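Still folding my own sheets

I've been promised a laundry robot since I was in primary school. The cartoons said it would have an apron and a bit of an attitude. The magazines in the dentist's waiting room said ten years, and they have gone on saying ten years with a consistency I admire. It's September, the airer is up in the lounge room again, and the fitted sheets are still being done by me, badly, into a shape that goes at the bottom of the cupboard where visitors won't see it.

So every spring I have a poke around to see how close the machines have got. This year I made a proper job of it and spent a few evenings on demo videos with a cup of tea and a basket of unpaired socks for company.

First up was Wavmont, who have a lovely video of a two-armed thing folding a T-shirt. It's a very good fold, better than mine. The shirt starts out flat on a white table, facing up, with its sleeves out like it's waiting to be measured. I'd like to know who put it there, as that person did most of the laundry. I went looking for the fine print and found the clip plays at 6 times normal speed. Slow it back down and you could get through a bowl of porridge per shirt.

Then there's the Tununance, which is the size of a chest freezer and claims 70 percent of "typical household garments". I read the list of exclusions. No fitted sheets, no doona covers, nothing fluffy, nothing smaller than a face washer, no socks. What's left is business shirts and tea towels. I own 40 tea towels, for reasons that go back to my grandmother, so perhaps I'm the target market after all.

The hard part is the heap. A coffee mug has the same shape wherever you leave it, and a robot arm that has learned one mug is well on the way to the next. A blanket has a new shape every time you breathe near it. Put three patterned things on top of each other and even I have to tug a corner to find out which one I've got. Any machine that wants my business has to cope with paisley on top of daisies on top of plaid, and it has to work out where one stops and the next begins before it can so much as pick something up. 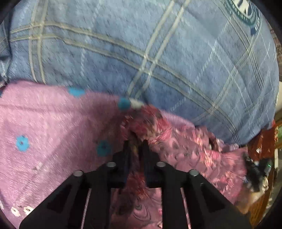
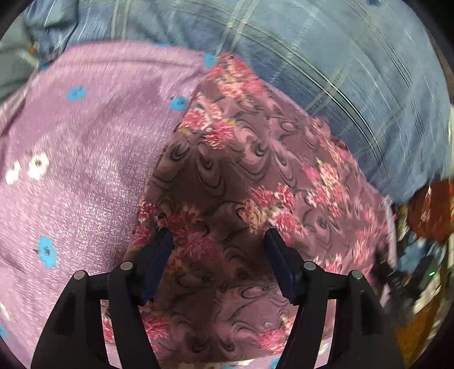
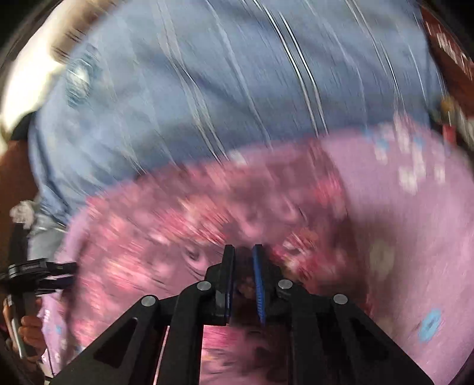 Two fingers and a lot of florals

What strikes me is how little a gripper has to work with. Two fingers, and they open and close. I tried it at home with a pair of salad tongs and a pillowcase, which I recommend to anyone who thinks the engineers are slacking. Getting hold of the cloth is easy enough. Getting hold of one layer of it is a different matter, and I came up with the pillowcase, the sheet underneath and a sock I'd been missing since winter. It took me 30 goes to get one decent fold, and I had the advantage of knowing what a pillowcase is.

My hands do a thing I'd never noticed until the tongs took it away. They rub. Thumb against finger, a quick little slide, and they know if it's one thickness or two. I couldn't teach that to anybody, because I've no idea when I learned it.

The outfit I have the most time for is Okafor, mainly because their videos include the failures. There's a good long one where the arm picks up a towel by the middle, holds it in the air, seems to consider its options and puts it down again. I have done precisely this, usually after nine at night.

The shop-floor side is further along, as you'd expect. Plarness make a machine for commercial laundries that feeds flat hotel sheets into a folder all day long, and by the sound of it does it well. But hotel sheets are all white, all one size and all flat. Nobody at the hotel has thrown in a beach towel and a dog blanket. Give the Plarness my washing basket and I suspect it would ask to speak to somebody.

So my verdict for this year: shirts, yes, if you lay them out first and aren't in a hurry. Tea towels, very nearly. Blankets in a pile, still being argued over. Fitted sheets, I'm not holding my breath, though to be fair I can't do those either and I've had decades of training.

I'll look again next September. The dryer's just beeped, so I'm off to do the towels.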